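Divura Bench Practice Kit for Two-Arm Humanoid Cells
Sold by Pirnier | In stock | Ships Monday if ordered before 3 pm

Overview
Divura is a practice kit for teams running humanoid hands at a tabletop. Signs, floor tape, check cards, a carpet top and a logbook. Covers setup, operator conduct, object handling and shutdown. Made for labs and small shops that have the hardware already and need house rules that hold up when someone new walks in.

Not a safety certification. Doesn't replace your own risk assessment or the manual from your robot maker. Read those first.

What's in the box
Carpet-faced table top, rounded corners, short pile
Floor marking tape, yellow
Laminated check cards: Start, Reset, Stop
Bench logbook, 200 pages
Object tags, pack of 500
Wall sign, "Hands Clear While Powered"
Quick guide (English only for now)

Rule cards, short version

START CARD
Walk the bench before power. Both arms parked, fingers open. E-stop tested and in reach of the person running the session, not across the room. One operator has the say. If two people both think they are in charge, stop and sort it out.
Cables checked at the wrist and wherever they cross the floor. Slack enough for full reach, no loops a foot can catch. Tape down anything in the walkway.

OBJECT CARD
Mix the shapes. Soft packs, cans, tubes, hand tools. Lay them with some gap for the first runs, let them touch later on.
Drink cans go in empty or sealed, never open. No loose blades. Screwdrivers are OK, but only at low force limits, and tips pointing away from where people stand. Glass stays off the bench until the grip settings are signed off.
Tag any object that gets used more than one session. Crushed or leaking = bin it, log it, replace it. 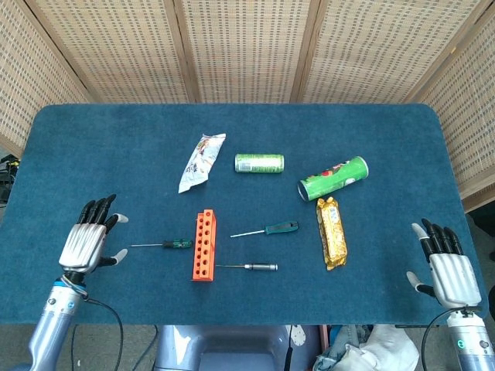 Bench with carpet top, mixed packaging and screwdrivers between the two hands.

RESET CARD
Most pinched fingers happen on reset, so this card gets its own color. Arms to park. Motion disabled, not just paused. Operator calls "clear" out loud and waits for the answer. Then one person reaches in. One. Put the objects back, step behind the tape, call "clear" again.
Do not hand things to the robot to save time. Do not pull an object out of closed fingers, open the hand from the console.

STOP CARD
Park, power down, check for heat at the motors, log the session. Clear the table top and the floor under it. Anything odd goes in the logbook the same day even if it seems small. Noise, smell, a finger that lags, a wrist cable starting to fray.

Why carpet
Short pile keeps cans from rolling off as easy and takes the knock when something gets dropped. Kinder on fingertips too. Vacuum weekly. Do not soak it. If the pile goes flat in the grip area, swap the top end for end, the mounting holes match both ways.

Screens and dividers
Not included. We do reccomend one behind the bench. Keeps foot traffic out of the cameras and keeps visitors from wandering up on the far side. Any folding screen that stands on its own will do. Leave a gap so you can still get at the power strip. For a heavier panel see the Caldeira screen set, sold seperately.

Fit
Works with most fixed-base two-arm setups. Top mounts on the Braltis frame with no drilling. Other frames need the adapter plate, see Accessories. Measure your reach before you order, the arms should get to all the objects without the elbows hitting the edge.

Returns and warranty
365 days on the top and the frame hardware. Cards and signs replaced free if they arrive bent. Used carpet tops can't come back, sorry.

Common questions

Do we need all the cards on the wall?
Start and Stop by the console, Reset at the bench. Object card can live in the logbook.

How many people per session?
We say 3 at most inside the tape, counting the operator. Less is better.

Can we edit the cards?
Yes. Blank cards are in the refill pack. Date your changes and take the old ones down, two versions on one wall is worse than none.

Refills
Object tags, blank cards, tape and logbooks all ship from the same warehouse. Bulk price on logbooks, ask sales.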